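My hands in winter

Every winter the skin on my hands becomes dry and starts to crack near the knuckles. I worked ten years in a bakery, and washing my hands so many times a day did not help. My friend Sun-ja told me to try the Lomum hand balm, so I bought the small jar in the drugstore.

I put it on two times a day, in the morning and before bed. The smell is a little strong for me – something like old tea – but it goes away fast.
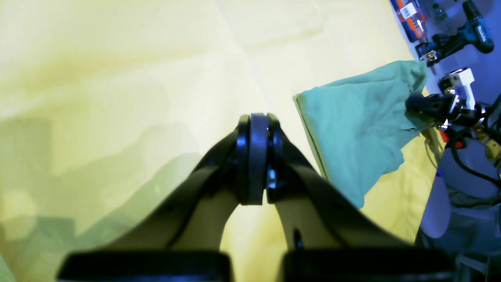
After two weeks

The cracks on my right hand are closed now. The left one is slower, I don't know why. At night I wear cotton gloves over the balm, and my husband laughs at me. I will finish this jar and then maybe try the one from Jadier, which has no perfume.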